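Buscamos dos personas para el equipo de demostración manual
Wistholm, taller de automatización de cocinas y comedores colectivos
Incorporación en diciembre

En Wistholm llevamos tiempo preparando comedores de empresa, y de un tiempo a esta parte una pregunta se nos cuela en todas las reuniones: qué pasa con la gente de office y de plonge cuando llega un brazo que sabe colocar la vajilla. Nuestra respuesta, de momento, es que esa gente es la que mejor puede enseñarle, y por eso este anuncio va dirigido sobre todo a quienes han trabajado en cocina, en sala, en limpieza o en lavandería, aunque no hayan tocado un ordenador más que para mirar el cuadrante.

El proyecto se llama Setora y lo hacemos para los comedores de Orkmont. Dos compañeras que venían del tren de lavado ya han pasado a este puesto y siguen cobrando su categoría, con el plus de formación aparte. Echan de menos el ruido (eso dicen ellas) y no echan de menos el dolor de espalda. También os contamos lo menos bonito: en el comedor piloto cambiaron los turnos, se perdió una franja de tarde que a algunas personas les venía muy bien, y todavía estamos hablando con la plantilla de cómo compensarlo.

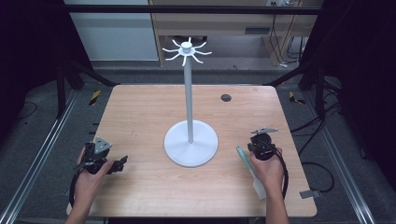
El trabajo consiste en hacer tareas corrientes de cocina con una pinza en cada mano, despacio y bien, muchas veces seguidas, para que luego el brazo aprenda de esos movimientos. Os tocará coger una espátula y dejarla en su sitio, colgar tazas en el soporte, pasar un cucharón de un lado a otro. Al principio uno se siente torpísimo, ya os avisamos, y a los pocos días la muñeca encuentra su postura. Los ganchos curvos y blancos del soporte de tazas son de lo más agradecido para practicar, pero piden paciencia, y una espátula cogida en diagonal enseña más sobre el oficio que cualquier manual que podamos daros. Si veis que una tarea está mal planteada (nos ha pasado ya con una bandeja que en un comedor de verdad jamás se cogería así), queremos que lo digáis en voz alta, y la cambiamos.

Qué ofrecemos
Contrato de media jornada, por la mañana, con 2 meses de prueba y posibilidad real de quedarse.
Tandas de 60 minutos como máximo, con descanso pagado entre una y otra, porque sujetar las pinzas cansa más de lo que parece.
Formación desde cero a cargo de Adi Pelupessy, que coordina el equipo y que tiene una paciencia infinita con los principiantes.
Café bueno y una silla decente, dos cosas por las que peleamos bastante.

Qué pedimos
Haber trabajado con las manos, en lo que sea, y tener ganas de explicar cómo lo hacéis. Buen pulso, constancia y cierta tolerancia a repetir. No hace falta titulación. Nos defendemos en varios idiomas en el taller, así que un castellano sencillo basta. Si tenéis alguna lesión de muñeca o de hombro, contádnoslo y vemos juntos qué tareas os convienen.

Las personas zurdas son muy bienvenidas, y las que vienen de la plantilla de Orkmont o de la lavandería Sárközi tienen preferencia, según lo acordado con ellas.

Cómo apuntarse
Escribid unas líneas a Adi o pasad por el taller cualquier mañana, a partir de las 10:00, y preguntad en la entrada. No necesitamos carta de presentación. Nos basta con saber dónde habéis trabajado, qué horario os viene bien y qué tarea de vuestro oficio creéis que una máquina haría fatal. La entrevista incluye un rato de prueba con las pinzas, sin nota ni cronómetro, y os pagamos el transporte de ese día.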